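Handheld gripper demos: how much clutter on the table?

traddale_k
Posted 8 July 2020

We're collecting tabletop pick and place demos with handheld grippers, no arm involved. So far we have 900 episodes, all on a bare table. The policy does fine on that table and falls apart on any other. Should I add clutter now or get the bare set up to size first?

bergeron
Add it now. We did bare tables all through February and ended up throwing most of that set out. Our tables look like this these days:

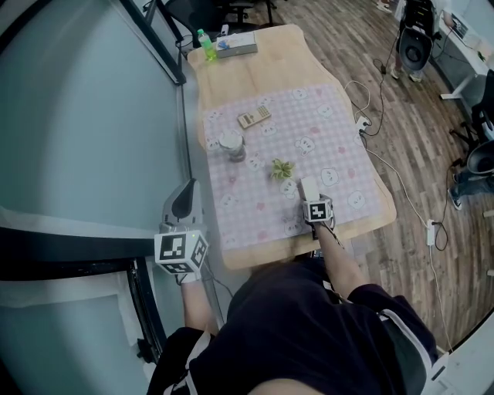 Gingham cloth, calculator, jar, fake succulent. Marker cubes on both hands.

We change the layout every 30 episodes and keep a short note of what was out.

lirkasach
I disagree with adding it now. If your tracking is bad you won't be able to tell whether the clutter or the poses are hurting you. Check the poses on the bare set, then change one thing at a time.

Also, bergeron, I'd get those power strips away from the table. A cord snagged on someone's sleeve ruins a take.

bergeron
Fair on the cords. On the other point, you can check poses on a cluttered table just as well. The cubes are on the hands.

lirkasach
Until a tall bottle blocks one. We lost some 8 percent of our takes that way.

traddale_k
Do you drop those takes or try to fill the gap?

lirkasach
Drop them. Filling worked for very short gaps only.

lekanura
We split it between 2 operators, one on bare tables and one on cluttered. Keep the operator ID in the log, people grasp very differently.

traddale_k
OK. I'll check poses on what I have this week, then start with a cloth and a few objects.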